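Newsletter > Around the House > December
2 min read

Line drying right through the cold months

I've gone six weeks without switching on the dryer and I'm thrilled! When Shinji Takeda suggested a winter laundry challenge in our last issue, I figured I'd fold by the second load (sorry, Shinji), but here we are, and my towels have never smelled better.

The big change was washing earlier. If the load is out by 9 in the morning it gets whatever sun is going, and then I bring everything in before the damp settles and finish it on the rack in the hall. An extra spin helps heaps. So does shaking each shirt hard before it goes up, which also means nearly no ironing.
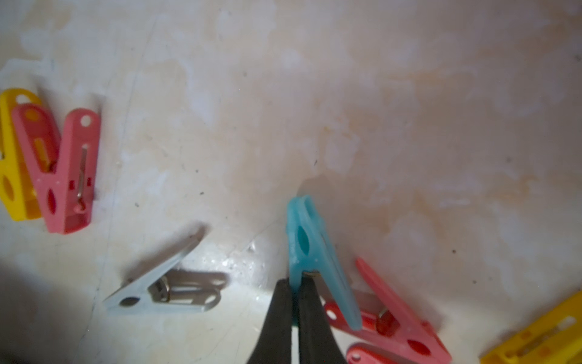
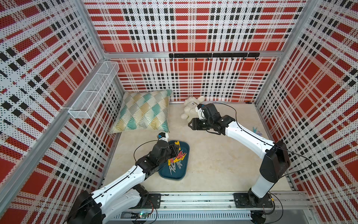

LAUNDRY & LINEN

Now, pegs. I like the plastic ones with a metal spring, and I keep them indoors between loads so the colour doesn't fade and they don't go brittle. Hang jumpers flat over two lines, please, never by the shoulders! Jeans go inside out, pegged at the waistband, with the pockets pulled out.

Sheets are still my weak spot. I fold them in half over the line and swap sides at lunch, but if you've got a better method I'd love to hear it.

Comments

Kowalczyk: Socks by the toe or by the cuff? We're divided at our place.

Lokotetti: Toe, always. And try your sheets on the diagonal, mine dry much faster.

Iluston: Started after reading this, two loads done so far and loving it.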